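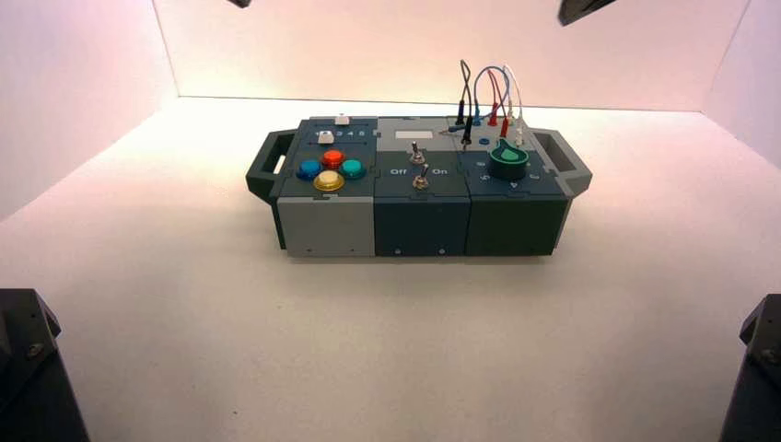 Gotow Science and Faith Reading Group
Minutes, July meeting

Present: Valentina Salinas (chair), Ivan Dovhaniuk, Nazar Hrynyshyn, Jeanine Verstraete (minutes)
Apologies: Arsen Symonenko
Meeting opened 7:05 p.m.

1. Minutes of the last meeting
Accepted with one correction. Item 4 should read "age of the earth," not "age of the church."

2. Fall reading
Nazar had read both titles on the short list and prefers the one on the Big Bang and the opening of Genesis. Ivan thought the physics chapters too hard for newer members and asked for something on miracles and natural law. Jeanine said the group spent most of last winter on miracles. Vote was 3 to 1 for the Big Bang book. Ivan will write a two-page glossary -- Nazar to check it.

3. Public talk
Valentina has the Pylypenko Room for an evening in October. It seats 90, and last year's talk drew almost 700 people to the recording but far fewer to the room. Agreed to keep the subject to whether the universe had a beginning and leave evolution for another year. Questions to be handed in on cards.

4. Money
Balance is $741. Room rental comes out of that. No decision on buying extra copies until Arsen is back.

5. Newsletter
Jeanine needs book reviews by the 9th. Nazar's piece on prayer studies ran long and will be split over 2 issues.

6. Other business
Ivan asked whether high school students may attend. Yes, with a parent's note.

Closed 8:40 p.m. Next meeting at Valentina's house, same time.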